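Equipment Plan for a Kitchen Manipulation Station
Project report, second semester
Itziar Herrero and Consuelo Aguirre

1. Purpose of the report

Our group was asked to prepare a purchase plan for one station where students can record demonstrations of simple kitchen tasks and later use them to train a robot arm. The arm already belongs to the laboratory, so it is outside our budget. We had to decide on the hand-held grippers, the spare parts, the table objects and the storage of the data. The station has to be ready before the summer courses, and all orders must be sent in May.

Neither of us had planned a budget before. In the first version we put almost all the money into grippers and computers, and we wrote only "kitchen items, various" for the rest. Our supervisor returned it and asked what "various" meant. This report is the answer to that question.

2. Method

We worked in three steps. First we listed the tasks that the station must support: placing plates in a rack, moving dishes from one side of the table to the other, and sorting utensils. Second, we wrote down every object needed for each task. Third, we asked for offers from two suppliers, Istex and Alia, and compared them with the prices in a normal household store.

We also practiced the plate task ourselves, because we did not want to order parts for work that we had never done. In total we recorded 66 demonstrations. We kept a notebook of every problem, and most of the changes in our plan come from it.

3. What we learned about the objects

The plate task is more demanding for the equipment than we expected. A plate is wide and smooth, and when it is held by the edge it can turn between the fingers. It also hides a good part of the rack from the camera, so the person must approach from a direction where the dividers can still be seen.

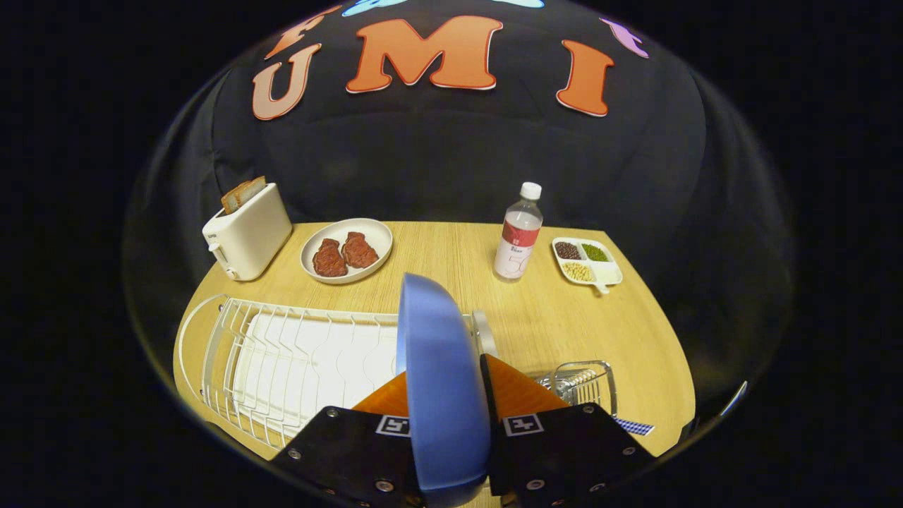
For this reason we changed two lines in the budget. We added plates of smaller diameter, and we moved money from decoration to racks – we want two different models, so that the training data is not connected to only one shape. The household store was cheaper than both suppliers for all the table objects, and we recommend to buy them there.

Food is a separate question. Real food must be replaced every day and is not practical in our laboratory. We plan to buy imitation food, and to keep it in a closed box when the station is not in use.

4. Grippers and spare parts

We compared two ways to get the grippers. Istex sells them assembled. Alia sells a kit, and the students must mount the fingers and fix the markers. The kit costs less, but it needs working hours, and a marker that is glued a little crooked gives trouble later in the tracking. We decided for the assembled version for the first two grippers, and one kit as a reserve.

Soft finger plates are a wearing part. Our first plan had no spare ones. Now we include 10 pairs, together with extra screws and a printed sheet of markers.

5. Storage and software

For the data we considered a disk server called Kárason, which another course already uses. We can rent space on it for 89 euros per semester. To buy our own disks would be cheaper after some years, but then somebody must take care of them. We chose the rent. The labeling program Grirnolska is free for students, so it has no line in the budget.

6. Open points

We reserved 100 euros for small things that we forgot. The lighting is not decided yet. The table should be bright, but shiny objects give reflections, and we would like to test a softer lamp before we order one. Delivery time is also a risk, as Istex could not confirm a date in writing. If the assembled grippers are late, we will begin with the kit from Alia, and Consuelo will do the mounting.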